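Zumach Opens Its Anti-Cheat Books: 633 Accounts Removed From Beseck in January

We use cookies to remember your settings and see which pages get read. Accept all | Manage choices

Hi everybody, it's the Beseck fair play desk at Zumach again. I write these releases myself, so forgive me if this one sounds more like a forum post than a press release (our press people have given up on me, I think).

January was a big month for us. We closed 633 accounts in Beseck, our online trading and piracy game, and nearly all of them were tied to one thing – the harbor auction exploit. If you play on the Griffiths server you already know what I'm talking about. Rope was selling for more than ships! People were furious, and I was one of them, because I play there too and I'd been saving for a second sloop since the fall.

The short version is that a group of accounts found a way to cancel a bid and keep the goods. They did it over and over, mostly in the small hours, then passed the loot along a chain of throwaway characters until it looked clean. We followed the chain back through 44 guilds. Most of those guilds had no clue, and I want to be very clear that they're not in trouble. If you bought stolen cargo in good faith, you keep it.
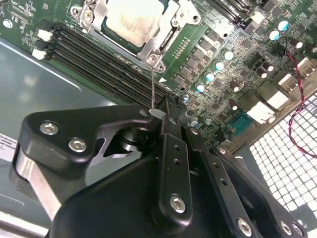 The fix went live at 4 a.m. server time, and it changes how the auction house holds your money. Coins now go into a locked pot the second you bid, and they stay there until the sale closes or somebody outbids you. It does mean auctions feel a touch slower at busy times. Some of you wrote in to ask if your own PC was to blame for the lag – the wait is all on our side, and we're working on it.

Now for the part I've been dying to share. Starting with the next patch, we're teaming up with Clikport, who make the reporting tool a lot of you already use in other games. You'll be able to flag a trade right from the auction window, add a note, and get a real answer back when the case is closed. I've been testing it for weeks and I love it! We'll start with around 200 players from Griffiths and open it up to the other servers once we've ironed out the bugs.

If you lost goods or coins to the exploit, your refund should be in your harbor mailbox the next time you log in. Anything missing? Send us a ticket under "Auction" and put the name of your ship in the first line, which helps us find you faster. And if you want to try the Clikport tool early, the signup form is on the Beseck launcher under Fair Play.

See you on the docks.

The Beseck fair play desk, Zumach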